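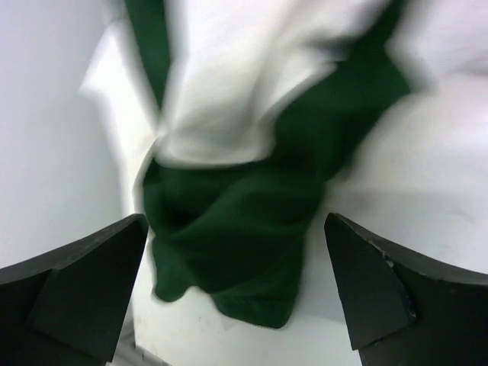

Dark green in with whites: yes or no?

raili_h
Green fleecy thing and the white stuff, all bunched up together, that's my pile tonight! I love a one-load laundry day. Cold water, 30 minutes, done. Who else does this?

Wunley128
Nope. One new green towel turned 4 of my pillowcases mint. Sort first!

jarmo
Depends on how old the green is. Mine's been through the wash so many times it has nothing left to give, so in it goes.

Wunley128
Until you forget and hit warm, Jarmo.

urszula_m
Team sorting, but shake everything out first either way. Fleece fuzz on white cotton drives me nuts.

raili_h
Ooh, good point about the fuzz. OK, whites can wait till morning, green goes in now!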